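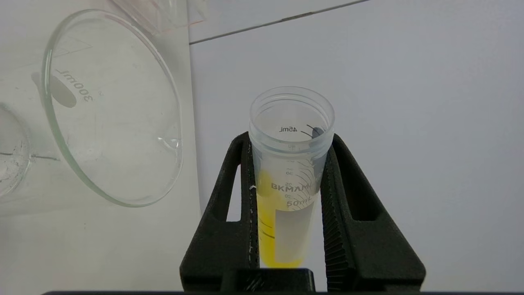
How Does a Lab Buy a Robot?

Reading time: 4 minutes

Say you work in a science lab. Every day, somebody has to pick up tubes, carry them to another spot and put them down again. The job is not hard, but it takes up a lot of the day. One morning the people in the lab start to wonder if a robot arm could do it.

A robot is a big thing to buy. You can't just walk into a store and pick the shiniest one. You have to make a plan, and the plan starts long before any money is spent.

Start with the job

The first question is "What do we need it to do?" That sounds easy, but the answer has to be very exact. "Help in the lab" is too big. "Pick up a plastic tube with no cap on it and hold it straight up" is much better. Now you know the robot must be gentle and must not tip.

The lab in Divcombe wrote its jobs on a sheet of paper. There were 11 of them. Then the team put a star next to the ones that happened every day. Only 3 got a star, so those were the jobs the team shopped for. The others could wait.

The arm is one part

When people think about the price of a robot, they mostly think about the arm. The arm is the part that bends and reaches, a bit like yours. But an arm with no hand can't pick anything up.

A robot's hand is called a gripper. Many grippers have two fingers that open and close. Fingers come in different shapes for different jobs. Some have ridges on the inside, where they touch the thing they are holding. Ridges can help stop a smooth tube from slipping, the same way the bumps on the bottom of your sneakers help you stay on your feet.

Some robots also have a small camera near the wrist, so a computer can look at what the fingers are doing. Clear things like glass and see-through plastic can be tricky for a camera, because the light goes right through them. A lab with lots of clear tubes and beakers should ask about this before it buys.

Making a budget

A budget is a plan for money. You write down how much you have, and then you write down everything you need to pay for. If the second number is bigger than the first, something has to change.

In Divcombe, the team had $3000 to spend on a small arm and everything that went with it. Their list looked like this:

The arm
The gripper and a spare set of fingers
A camera
Cables and a power supply
A strong table to bolt it to
Practice tubes
Money kept back for repairs

The last line is easy to forget. Machines wear out. A screw comes loose, a finger cracks, a cable gets pinched. If you spend every dollar on the first day, you have nothing left when a part breaks.

Fingers can sometimes be made on a 3D printer. A printed finger is usually cheap, and if the shape is wrong you can change the drawing and print another one. It may not be as strong as a metal finger, so you have to think about how heavy your things are. A tube of liquid is pretty light. A bucket of sand is not.

Comparing

The team looked at three arms, called the Storkus, the Paisan and the Lerkier. They made a chart with a row for each arm and asked the same questions about all of them.

How far can it reach?
How much can it lift?
Can we change the fingers ourselves?
Who fixes it if it stops working?
How long do we have to wait for it?

The Storkus could lift the most, but it was too wide for the table. The Lerkier had the lowest price, but its fingers could not be changed. The Paisan was in the middle. It fit the table and the budget, so the team picked that one - after asking to see it hold a tube first.

Asking for a test is a good idea with anything that costs a lot. It's like trying on shoes.

Planning the space and the time

A robot needs room to swing around without knocking over the glassware. Before ordering, you can put tape on the table to show how far the arm will reach. Anything that breaks should stay outside the tape unless the robot needs it.

People need time to learn, too. The Divcombe team ordered in August and set aside 11 days for practice once the arm was on its table. They used colored water for this. It is easy to see, and a spill is easy to wipe up.

Try it yourself

Pick a chore you do at home, such as feeding a pet or putting away socks. Write down exactly what a robot would have to pick up, and where it would put it down. Then list the parts you would need to buy. Don't forget the line for repairs.

Words to know

Budget: a plan for how to spend money
Gripper: the part of a robot that holds things
Spare: an extra one, kept in case the first one breaks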